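Kenel hand-held gripper pair - hire and sale
Print this page | E-mail this page
Posted May 2018 by Lawal Tamuno

Back in stock. Two grippers, left and right, sold as a pair. No arm needed, you hold them and do the job yourself and the recording goes off for training the robot later. Marker cubes come fitted. Head camera seperate, ask.

What you get:
Pair of grippers, grey shell, black jaws
Rubber finger pads, 20 spare
Charger, carry case from Sleiman
Printed setup sheet (read it, please)

Runs 5 hours on a charge. Hire is 67 a day, 600 for the fortnight, deposit on top. Buying outright, ring Fadi Dabbas as the price moves with the exchange rate. Schools and colleges, same price, sorry.

Good for desk and shelf work, books, pens, small jars. Not for liquids. Not for anything heavy, the pads will slip and then you are buying pads. Keep the vents clear of sleeves. Wipe pads with a damp cloth only, no spirit, we had a set back in December gone all sticky.

Old Plilley pads do not fit these. Trutumard ones do but need the longer screw, we have them, just ask when you order.

Collection from the counter or we post, next day if you ring before noon. Returns in the orignal case.
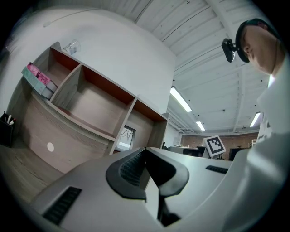
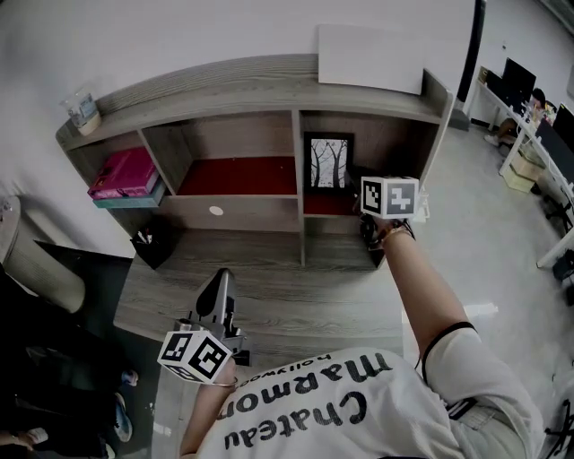
Kenel grippers at the desk shelves. Top: finger pads close up. Bottom: both in use.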